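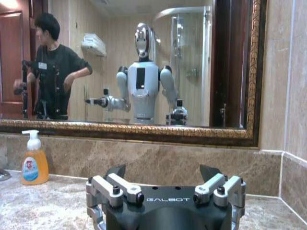
Too many papers on robot cleaning report a single success rate, and I think we should stop accepting it. Danylo Palamarchuk's group at Ernance posted one in March: 1,347 trials, one percentage at the top of the table. A bathroom counter with a mirror behind it is a hard place to work. The wrist camera picks up the soap bottle, the marble and the robot's own reflection in the glass. An average over many rooms hides that.

Yaryna Pavliuk reran 456 of the trials and sorted them by room – a dull job, and the most useful page I read this spring. I would ask for that table in every submission, with the failures listed by room. Reviewers can start asking for it now.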